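Verirar bench consumables: product data, README

What you have downloaded is the product data for the Verirar range of lab plastics: tubes, racks, filter units and one spatula that was never withdrawn. Zakeo sells them, Gerkstead moulds most of them, and I look after the file, which used to be a folder of spreadsheets with names like "final" and "final use this one".

Contents

products.csv has one row per catalogue number, 455 rows at the April release.
packs.csv says how many of a thing come in a bag, and how many bags come in a case.
resistance.csv lists chemical resistance by plastic, at room temperature only.
retired.csv is where old catalogue numbers go. Please look there before writing to ask why your order bounced.

Columns that cause trouble

"sterile" means the item was sterile when it was packed. It says nothing about the half-open bag at the back of your cupboard.

"volume_ml" is the working volume. The tubes hold a little more, as anyone who has filled one to the brim and then tried to put the cap on will know.

"colour" is filled in by the factory. "Natural" is a colour. So is "natural (white)". I have asked for these to be merged and have been told they are different, though not how.

"pack_size" is 10 or 20 for nearly everything. The 400 on the small cap inserts is correct and has been checked twice, the second time by a customer who had meant to order one.

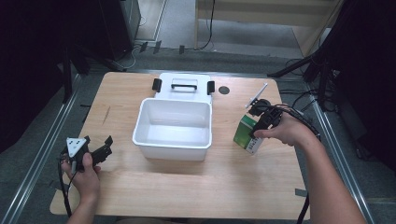
Storage and handling fields

"store_dry" and "store_dark" are yes/no. A blank means we don't know, and should not be read as no. Anything marked "lidded" should go back into a closed container after opening; any clean one with a lid that shuts will do.

"shelf_life_months" runs from the date of packing, which is printed on the case label and nowhere else. Keep the label. People throw it away first, then write to me.

Known faults

The Pellegrini racks appear under both their old and new numbers. They are the same racks. Stock systems that add the two together will show twice as many as exist, and your manager will be briefly pleased.

Three filter units have their height and width swapped. They still fit in the box if you turn them round.

Resistance ratings for acetone were copied from the supplier's sheet, which gives "fair" for almost everything. Test a piece before you trust it.

Corrections

Send them to Benoît Poulain at Zakeo with the catalogue number in the subject line. He answers in the morning, before the phones start. Photographs of labels are welcome, blurred ones less so.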